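**Progress report, Drerden Congregations History Project**
To: Marjan Hashemi, Laryea Fund
19 Apr 2021

Dear Marjan,

What a half year we've had! When I wrote in October we had 17 recorded interviews and a lot of promises. We now have 45, and the promises mostly came good. The oldest families at the Jullero Street mosque have been wonderfully generous, and so have the two Methodist churches on the hill, whose members turn out to have shared a burial society with the mosque for years. I had no idea, and neither did the people I asked first.

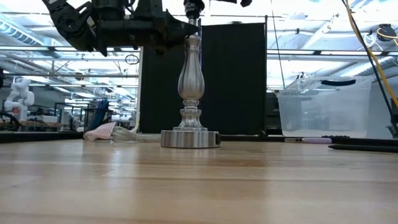 The burial society minutes are the big find. They run to 2097 pages, in three languages, and they list everything the members bought, lent and argued over, right down to lamp oil. Candlesticks come up again and again (lent for a wake, returned late, lent again), and a silver one like this, with its ribbed body and wide round base, is the kind of thing I now picture whenever the clerk writes "the good one." Scanning is done and indexing has reached the third volume.

Afshin Ebrahimi has taken on the translations and is moving faster than either of us planned. He has also started a word list of local terms for feast days, which wasn't in the proposal but will be a gift to anyone who uses the recordings later.

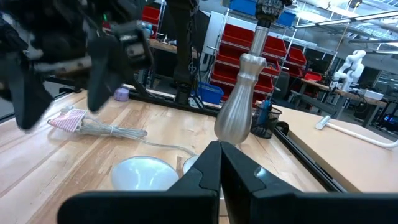
Our school sessions at Druneck began last month. The children get an extract from the minutes and an object to draw, and they love it. Fluted silver is hard, with all those grooves catching the light, and the narrowing toward the neck is where most erasers come out! The teachers have asked for a second round.

Spending is on track, with $1000 still set aside for the printed booklet. Two interviews need a repeat because of traffic noise. I'd also like to move the booklet deadline back a month so the feast day words can go in. Could you let me know if that works for the Fund?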